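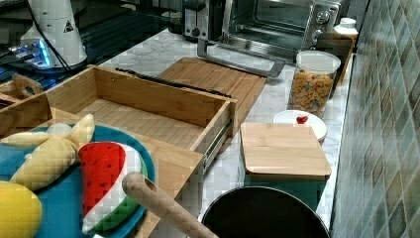

**Gresetside College – Music Department, Orchestration Seminar**

23 May 2021

# Scoring "Montes" for a small band

My project was to take a piano piece and make it work for a chamber orchestra. I picked "Montes", a short tone poem by my classmate Abilio Marín, mostly because I'd turned pages for him when he played it in January and the middle section got stuck in my head for weeks. It's 11 minutes long on piano and it's meant to follow a walk up into the hills and back down again (he won't say which hills!).

I had 16 players to write for: single winds, two horns, a trumpet, one percussionist and nine strings. That sounds like plenty until you try to write a big climax with one oboe.

## The opening

Abilio's piano part starts with a low rumble in the left hand, pedal down, lots of blur. My first try gave it to the cellos and bass as a straight tremolo and it sounded like a cop show. Ms. Rudell told me to go listen to how composers split a sound like that between instruments, so I spent a whole weekend with scores on the floor. What I ended up with is the bass holding a plain low D, the cellos rocking slowly between two notes, and a very soft bass drum roll under it. The bassoon sneaks in at bar 24 with the walking tune. I'm really happy with that entrance.

## The middle

I used clarinet for the main melody, then handed it over to solo viola – an idea I stole from myself, from an exercise last fall. The piano original has fast broken chords all the way through here. Pianists can do that forever, but wind players need to breathe, so I passed the figure between flute and clarinet every two bars and let them overlap by one note.
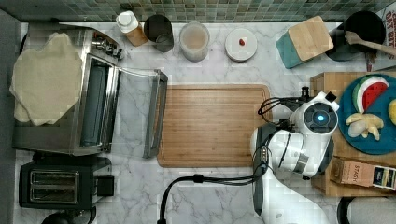
*Toaster oven with the door open, dough on top*

The climax took the longest. I wrote it out three different ways and the version I kept has fewer notes than the others. The horns get the tune in octaves, the strings stay high, and the trumpet waits until the last four bars.

## Reading session

We read it through twice. The full score runs to 859 bars if you count my two throwaway drafts, and I copied every part myself, so of course the second horn part was in the wrong transposition. Sorry again, Fustel! He fixed it at sight, more or less.

Things I'd change:

- the viola solo is too low to carry over the horns
- the harp cues in the piano reduction need to come out
- bar 24 needs a clearer dynamic for the bassoon (I wrote *mp*, he played it softer, and his was better)

Abilio liked the ending and wasn't sure about the trumpet. We still disagree on that, and I've left it in for now.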